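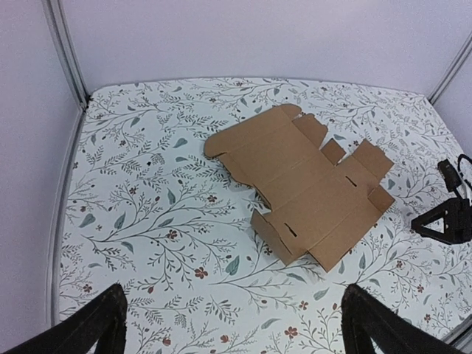 3.2 Pattern density and reported fading

The Wemport survey asked households to grade the wear of printed table coverings after regular use. Of the returned forms, 1,092 were complete enough to enter the analysis. Forms that named a covering but left the laundering or wiping section blank were set aside and are treated separately in the appendix.

Coverings were sorted by print type before any wear scores were read. Three classes were used: plain or near plain, geometric, and botanical. The botanical class proved the hardest to bound. Siriwardena placed prints with widely spaced single flowers in this class, while Mühlbauer argued for a separate group, on the grounds that open areas of ground color let a reader see fading that a dense print would hide. The single class was kept, and ground coverage was entered as a second variable scored from 1 (open) to 5 (dense).

Wear was graded on the same five-point scale used in the Grusholm pilot, with one change. The pilot had asked for a single grade for "color loss." Respondents there tended to grade the strongest color in the print and ignore the ground. The Wemport form split the item in two, so that ground and motif received separate grades. Where a respondent gave only one of the two, the missing grade was not filled in.

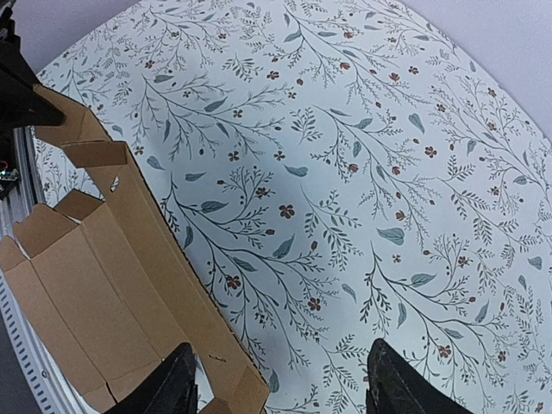

Figure 2. Botanical print on a pale ground, with fine branches, blue-teal oval leaves and small rust-red flowers.

Prints of the kind shown in Figure 2 raise a particular problem for self-reporting. The line work is thin and the colors are muted when new, so a respondent has little against which to judge a loss of strength. In the Droltcombe interviews, owners of such coverings often described them as unchanged, then revised the answer when handed an unused offcut of the same cloth. Owners of geometric coverings seldom revised. The same tendency appears in the survey data, where motif grades for dense botanical prints cluster at the low end of the scale and ground grades are more widely spread.

Two readings are possible. Dense prints may fade less, or fading may be harder to see on them. The survey alone cannot separate these. Haberkorn supplied swatches for a light exposure test, started in October, in which color change is measured by instrument and the print class is withheld from the person taking the reading. Until those results are available, motif grades for the botanical class should be treated as a measure of perceived wear only, and they are left out of the pooled model in Section 3.3.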